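About Indcombe Supper School

We teach people to cook dinner. Other schools will teach you to temper chocolate or turn a radish into a swan, and we wish them well. Our pupils mostly want to get something hot on the table before the children start on the biscuits.

Dörte Kasten opened the school above a shoe repairer's with 30 pupils and one oven that worked. Yesenia Huaranga joined the following January to teach a single evening on potatoes. The evening is now a six-week course, and there is a waiting list, which tells you something about Indcombe or possibly about potatoes.

We run 152 classes a year. It was going to be 149, but people kept asking for more soup. An evening costs £79 and includes your supper, an apron on loan and as much advice as you can stand. Doors open at 6.30pm. Latecomers peel.

You don't need any experience. Dörte once served a raw chicken to her own in-laws and is happy to discuss it. Yesenia has never made a mistake in a kitchen — ask her and she'll tell you.

Everyone washes up. This is in the booking terms, near the top, in bold.

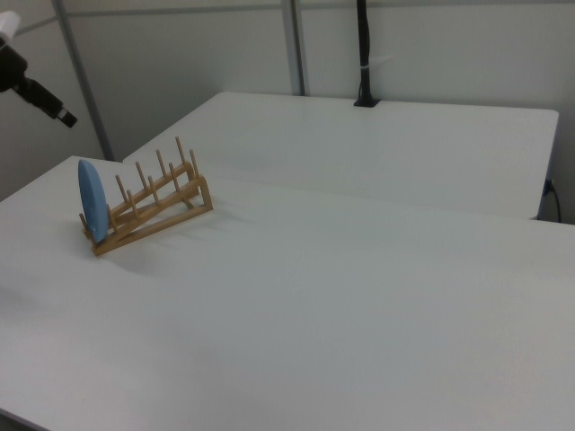
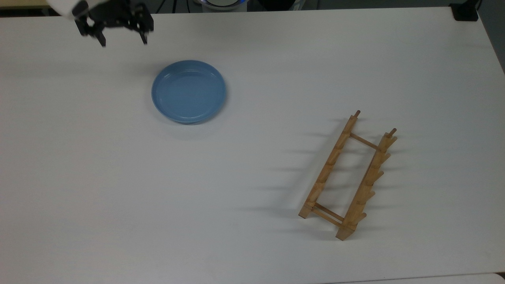

Blue plate, white table: in the rack in one picture, lying flat in the other.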